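Kavitha Murthy
I finished reading "The Wullell Ledger" at two in the morning, so now I must write a thread. It is a graphic novel by Clem Bolger, 225 pages, black and white. I will try to keep the big secrets out of it. 1/9

2/9
The story begins in a port town in December. Inspector Lüthi arrives by ferry to look for a missing bookkeeper. He has the man's hat, one unpaid hotel bill, and a letter in a language he cannot read. The hotel owner can read it, but she wants money first.

3/9
What I liked from the start is that Lüthi is slow. He asks the same question to the same person on different evenings. In many crime comics the detective knows everything by page 20. Lüthi still has the wrong name for the victim on page 60, and the reader knows this before he does.

4/9
The town is ruled by a shipping company, Larnix. We never meet its director. We only see people who are afraid of being late for him. Bolger draws them from the back, walking fast, and after some chapters I could recognize each one by the coat. 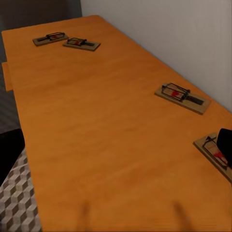
5/9
About the translation. My copy is the English one by Elango Rodrigues. I read the first chapter in both languages, and I think he did very honest work. The dock workers speak short and rude, the lawyers speak long and rude. One joke about herring is lost, but I could not save it either.

6/9
Now my complaint. The middle part, where Lüthi goes up to the sanatorium, has 5 chapters and needs 2. There is a doctor who explains his childhood to everybody. My friend Ashwin Bhat says this doctor is his favorite character, so please do not trust only me.

7/9
The chase over the frozen canal is the best part for me. It has no words at all. Bolger makes the panels narrower on each page, and I noticed that I was turning them faster. Then comes one wide panel with only snow and the hat. I went back and read it again from the beginning.

8/9
The last chapter happens in one corridor. Lüthi waits outside the office for the whole night and we hear the voices from inside, but the lettering is so small that you catch every third word. I have my own idea of who is speaking. Write to me privately if you have read it, I do not want to spoil it here.

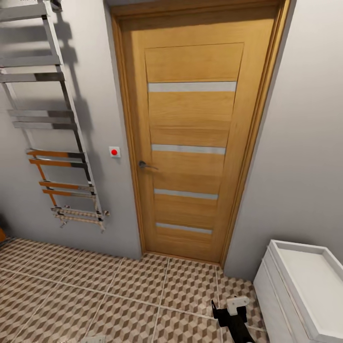
Still waiting for somebody to open.

9/9
Gangadharan Naidu asked me if you need to read the earlier book, "Grillska," before this one. No, you do not. Lüthi has a small role there as a young policeman, and one scene at the ferry will mean more to you if you know it. I am starting it again tonight, with tea.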